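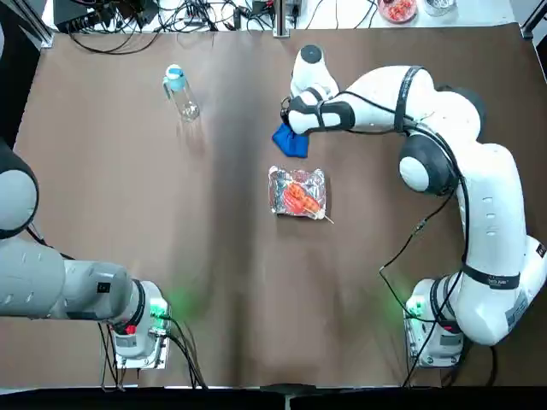 A brown paper-covered tabletop with a white robot arm on each side.

I ride long distances on a bicycle, slowly, and I have done it for 11 years. In April I rode the Dirkwood loop for the sixth time, and at the start I was handed a bag. In the bag were two gels, a tube of muscle rub, a sachet of magnesium powder, a packet of drops for the throat, and a leaflet explaining what all of it would do for me. There was no map of the course in the bag. I had to ask for one at the desk.

I think amateur endurance riding has let itself be taken over by things that come in packets, and I think the riders are as much to blame as the people who sell them.

A rider at Dirkwood has a long day. The loop has 71 miles of pavement and then the gravel section out past Flotlow, where the shoulder disappears and the wind comes across the fields. What you need for that is well known. You need to have ridden a lot in the months before. You need a saddle that fits you, tires with some life left in them, water, food you can stand to eat at noon, and a jacket. If you have slept well the two nights before, so much the better. Very little of this can be put in a bag and given out at a start line, so it doesn't get talked about there.

What got talked about this year was a drink mix. Struan Urquhart, who I have ridden with for years and who is a better climber than I am, had three bottles of it mounted on his bike and no plain water. He had read that plain water was inefficient. By the second stop he was sick of the taste and was filling his bottles from the tap. He finished well ahead of me, as he always does, and that evening he told me the mix had worked. I asked how he knew. He said he had felt good on the climbs. He has felt good on the climbs every year I have known him.

That is my main complaint. Most of these products are tried once, on the big day, by people who are rested, excited and riding in a group. Of course they feel good. Then the product gets the credit and the training gets none. If the day goes badly, the rider decides he took too little of it or took it too late. I can't think of a result that would make him stop buying.

I am not against eating on the bike. On a ride of six hours or more you have to eat, and sugar is sugar whether it comes in foil or in a sandwich with jam. Some people can't chew while riding and gels suit them fine. Salt makes sense on a hot day. My objection begins where the leaflet starts talking about colds, joints, "recovery pathways" and so on. Rubbing cream on a sore knee feels nice. A knee that hurts on every ride probably means the saddle is at the wrong height or something is wrong with the knee, and you should have one or the other looked at.

Marlene Wiegand coaches the beginners in our club, and she does something I would like to see everywhere. New riders are told to bring ordinary food from their own kitchens for the first season. They write down what they ate and when, and how the last hour felt. After that they can try whatever they like, one thing at a time, on a regular Friday evening ride and never on an event. Most of them end up with bananas, boiled potatoes and a bit of cake. A few use gels. They also know how to fix a flat, which I can't say for everyone I passed in Flotlow.

I know the argument on the other side. Events cost money to put on, sponsors pay for part of it, and the bag is the price. Fair enough. I would still pay 8 dollars more on the entry fee to skip the bag and have another water stop on the gravel. I have asked other riders about this and they mostly agreed, though one man said he looked forward to the bag more than the ride, and I believe him.

If the organizers must have sponsors, let them sponsor something useful. A mechanic at the halfway point. A van for riders who have had enough. Decent signs at the turn after the bridge, where a group of us went the wrong way again this year and had to come back up the hill.

The muscle rub is still in my kitchen drawer. The magnesium powder I gave to my neighbor, who wanted it. I'll be back at Dirkwood next spring with sandwiches, and I will print the map at home before I leave.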